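Stelov Bed - Set-up and Care Guide
Revised 14 May 2020

Section 4: Using the bed as a folding surface

The Stelov bed is a good height for sorting and folding clothes. This section covers T-shirts and other light tops. For bed linen, towels and anything larger than a bath sheet, see Section 5.

4.1 Before you start

1. Strip the bed down to the fitted sheet. Remove pillows, throws and the duvet.

2. Pull the sheet towards the foot end and tuck it under the mattress. Small wrinkles do not matter. Large ridges should be smoothed out by hand, as they will show up as creases in thin cotton.

3. Check that the clothes are fully dry, including the seams under the arms and the ribbed neckband.

4. Choose the side you will work from and stand facing the middle of the mattress.

Note: A pale plain sheet makes dark clothes easier to see and line up. Lint from a new dark T-shirt may transfer to it. Wash new items separately the first time.

CAUTION: Do not iron on the bed. The mattress cover and the headboard fabric are not heat resistant.

4.2 Opening out a T-shirt

1. Find the two shoulder corners. With a large shirt it helps to lay it down in a heap first and look for the neckband.

2. Take one corner in each hand and lift the shirt over the sheet.

3. Move your hands apart until the top edge is nearly straight. A slight sag in the middle is fine. Pulling harder will stretch the neck.

4. Let the body hang. If the hem is lower on one side, or part of it has bunched up, keep hold of the corners and give the shirt one short shake.

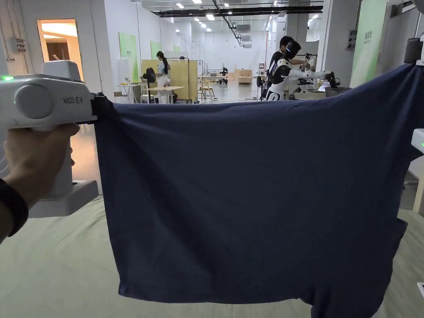

4.3 Laying it down and folding

1. Lower the shirt so that the hem touches the sheet first, then bring your hands towards you and down. The shirt should end up with its front against the sheet.

2. Smooth from the centre outwards with flat hands. Straighten the sleeves.

3. Fold one side in towards the centre line and turn the sleeve back on itself. Repeat with the other side. The two edges should meet or nearly meet.

4. Fold the hem up to just below the neckband, then fold in half again.

5. Turn the bundle over so the front is on top and move it to the foot end. Do not stack more than about 4 shirts in one pile, or the pile will lean on a soft mattress.

If the finished bundle is wider at one end, open it out and go back to step 2. The usual cause is a sleeve that was not turned back far enough. Very large shirts can be folded in thirds at step 4 - this gives a thicker bundle that fits the Plevanance underbed drawer (sold separately).

4.4 Room around the bed

Leave 700 mm of free floor along the side you work from, and more if you want a table next to you for finished piles. The headboard may stand against a wall or in open floor space. It is upholstered, so keep damp washing off it.

Walk round the bed before you begin and move anything you could step on. Flexes and extension leads are best run along the wall or under the bed frame. A lead should never lie across the sheet while you are folding, where it can catch in a sleeve or be folded into a pile by mistake.
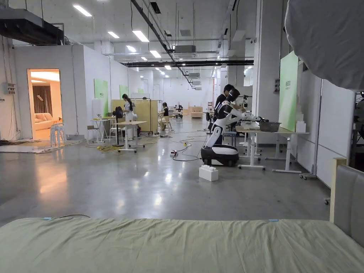

If you do use a side table, choose one close to the mattress in height and leave its top free for the folded clothes. Tables on castors should be locked before you put anything on them. Where the castors have no lock, push the table against something solid.

Good light matters with navy and black fabrics, which hide both creases and lint. Work with the ceiling light on, or bring a floor lamp to the foot end.

4.5 After folding

1. Remove all piles before anyone sits or lies on the bed.

2. Brush lint from the sheet with a dry hand or a clothes brush.

3. Refit any corner of the sheet that has come loose and replace the pillows.

Replacement fitted sheets are available from Cekia stockists. Quote the size printed on the label inside the bed frame when ordering. For headboard covers, see Section 7.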